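## 6. Comparing finger sets with the wrist camera

Use this procedure when you change from one finger set to another on the Clomeck parallel gripper and need to know which set suits a given station. It assumes the arm has been homed, the gripper is at firmware 15 or later, and the wrist camera has already been focused as described in section 4. Allow one working morning per pair of finger sets.

The reference station in this section is the food assembly bench at Ililcombe. Any bench with a light top, a few clear plastic parts and a few soft items will give comparable results.

### 6.1 Before you start

1. Stop the arm and engage the hold on the pendant. The status line must read HOLD before you put a hand inside the work area.
2. Remove the current fingers. Each finger is held by two M3 screws. Keep the screws with the set they came from; the long-tip set uses a longer screw that bottoms out in the short-tip mount.
3. Wipe the mounting faces with a dry cloth. Do not use solvent on the ribbed faces.
4. Fit the new set and tighten both screws on one side before starting the other.
5. Release the hold and run `grip_zero`. The fingers close fully, back off, and report an encoder value.

> **Note:** On the test unit the short-tip set zeroes at 1534 counts and the long-tip set at 2488. Your values will differ. Write them on the record sheet, as the controller overwrites them at the next zero.

> **Caution:** `grip_zero` closes at full speed. Keep fingers and cables clear.

### 6.2 Checking the camera view

The wrist camera must see both fingertips and the target together at the approach height. If a tip leaves the view when the gripper is fully open, lower the opening limit in the controller before moving the camera bracket. Moving the bracket invalidates the calibration.

1. Jog the arm to the approach pose with the gripper open.
2. Center the target between the fingers. A straight rod or other narrow upright part in the image is the easiest thing to center on.
3. Check that both tips can be told apart from the background. Black fingers over a white top need no extra lighting.
4. Turn off automatic exposure and set the shutter by hand. Start at the shortest setting that still shows texture on food items.
5. Save the view under the name of the finger set. 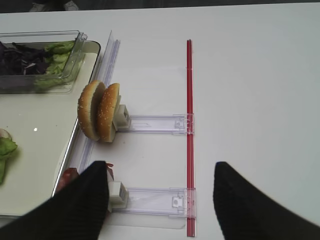

Clear plastic is the hardest material on this bench for the camera, and most of the disagreement between finger sets comes from it. A transparent slat over a white surface shows little except its edges. The detector in the standard Skisurska package will often report the colored part it is attached to and miss the slat altogether. Plan the approach from the colored part and treat the clear parts as keep-out volumes entered by hand.

The following settings apply to both finger sets:

| Setting | Value | Where set |
|---|---|---|
| Approach speed | 15% | Pendant |
| Force limit, rigid parts | Medium | Controller |
| Force limit, bread and leaf items | Low | Controller |
| Exposure | Manual | Camera page |
| Keep-out volumes | On | Planner |

Fingers may look soft at their outer edges while the wrist is moving. Take stills for comparison only after the arm has settled. If the edges are still soft at rest, check the lens ring before touching the shutter.

Glare from a tray is a separate problem. A small bright spot is acceptable if it does not fall on a grasp point. If it does, turn the tray or move the lamp. Do not shorten the shutter to remove it, or the darker food items will lose their outline first.

### 6.3 Running the comparison

1. Load the same task file for both sets. Do not edit waypoints between sets.
2. Run the rigid part first. Approach, close, lift to the first waypoint, and return.
3. Run the bread item with the force limit on Low. Use fresh bread for each set.
4. Run the leaf item last. Replace it after every grasp.
5. Repeat until you have 54 grasps per finger set, divided equally among the three items.
6. Enter each grasp as held, slipped or missed. A grasp that touches a keep-out volume is entered as missed even if the item was lifted.

If the planner rejects an approach near a tray rim, raise the approach height by one step and try again. After two rejections, skip the item and mark it on the sheet. The long-tip set clears a rim at a steeper wrist angle than the short-tip set, so rejections are themselves part of the result and should be kept.

> **Caution:** Do not override a keep-out volume to finish a run. Clear brackets and rails crack under side load at the force used for rigid parts.

### 6.4 Reading the results

Compare the sets item by item. A total score hides the differences that matter on a mixed bench.

- **Slipped, rigid item:** usually a worn or dirty finger face. Clean and repeat before drawing any conclusion about the shape.
- **Slipped, bread item:** the force limit is too low for the finger area. Raise it one step. If the crust dents, the finger is too narrow for the item.
- **Missed, any item:** check the camera view before blaming the finger. An offset to the same side every time means the calibration has shifted.
- **Missed, leaf item only:** expected with tapered tips approaching from directly above. Tilt the wrist and run the item again.

At Ililcombe the tapered long-tip set was kept for work between closely spaced holders, and the short-tip set for lifting out of deep containers with the wrist vertical. The second choice surprised us — the long tips have the reach, but they flexed enough under load to lose the leaf on the way up. Miklós Somogyi repeated the container runs in December with a stiffer long-tip print and got roughly the same outcome.

### 6.5 Returning the station to service

1. Refit the finger set assigned to the station and run `grip_zero`.
2. Restore automatic exposure if the station uses it.
3. Load the saved view for that set and confirm that both tips line up with the stored outlines.
4. File the record sheet with the encoder values, the force limits and the number of planner rejections.

Stations using the Dela Peña controller need one extra step. Cycle power after refitting the fingers, or the controller will keep the opening limit from the previous set. See section 9 for the list of affected firmware.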